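Tournament reporter and round annotator wanted, Etwood Chess Club

We are looking for one person to cover the Grullutlow Open for us in November. The job is to write a report on every round, annotate two or three games a day, and have it all online before the next round starts. It is paid, and we'll get to how much.

We have advertised this before and been burned by it, so please read the whole thing before you apply.

Plenty of people tell us they are "passionate about chess". We have no way to check that and we don't much care. What we can check is whether you can look at a six-hour rook ending, work out where it went wrong, and tell a club player about it in 700 words without pasting in a wall of engine lines. Last year's applicants mostly could not. Several sent us reports in which every move was "interesting" and every loser had "collapsed". One covered a game in which the colours were the wrong way round from start to finish.

What the work involves

The event is an open Swiss, two rounds a day, with the Agbeko rapid tacked on the final evening. Games are entered by hand from the scoresheets on the lower boards, and the handwriting is as bad as you would expect. The top boards go out live through Hokitz, which we are told is reliable. We were told that last year too. Be ready to take moves down yourself if the feed drops out.

You will be in the hall from 9 am. Evening rounds can run past 11, and the report is still due.
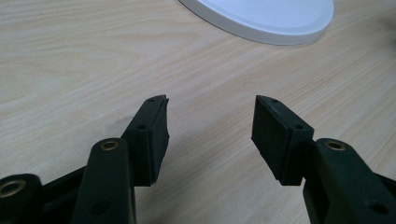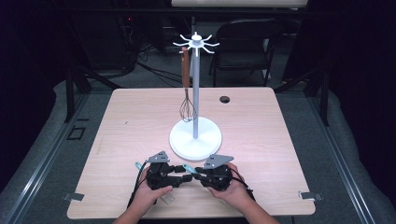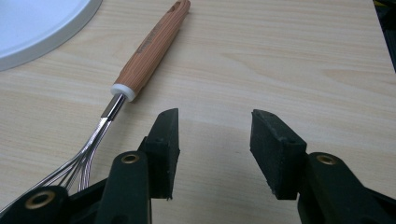
Your opinion is wanted, within reason. If the top seed takes a draw in 12 moves, say so, and say what you think of it. Readers can smell a report written to please the organisers. Bring the same suspicion to opening novelties, most of which were played by someone in 1974 and forgotten. Noreen Mac Carthaigh, who edits the reports, has a test for this sort of thing: could a reader whose only interest in the table is the whisk on it still follow who was winning, and why? If your draft fails that, it will come back to you.

Pay and conditions

The fee is $3000 for the whole event, paid in two parts, half on arrival and half once the last report is up. There is no "exposure" component. We will book you a room within walking distance of the hall. Meals are your own problem, although there is a kitchen at the venue and the tea is free.

Our last set of reports drew 3758 readers. We mention it so you know the size of the audience, and so you don't imagine it is larger.

Who should apply

You need a playing strength somewhere near strong club level. We will not ask for a rating certificate, but we will ask you questions. You need to be able to type quickly, and to write plain English with Australian spelling. A chess title is welcome and proves very little about your prose. Experience on a newspaper or a club bulletin counts for more with us.

You can't play in the event and report on it. People ask every year. The answer is still no.

How to apply

Send us one report of a game you watched in person, no longer than 717 words (that is the space we have on the page, and yes, we count). Attach the game score. Use an engine to check your analysis if you like, but the sentences have to be yours, and we will ring you up and ask you about them — move 23, say, and why you gave it a question mark.

Leave out the cover letter. A line or two on who you are and where you can be reached is enough.

Applications go to Dede Ametepe, tournament director, at the club's postal address or through the contact form on this site. They close at 5 pm on the last day of September. Shortlisted people will get a call from Dede in October, and everyone else will get a short email. If you haven't had either by the start of November, check your spam folder and then complain.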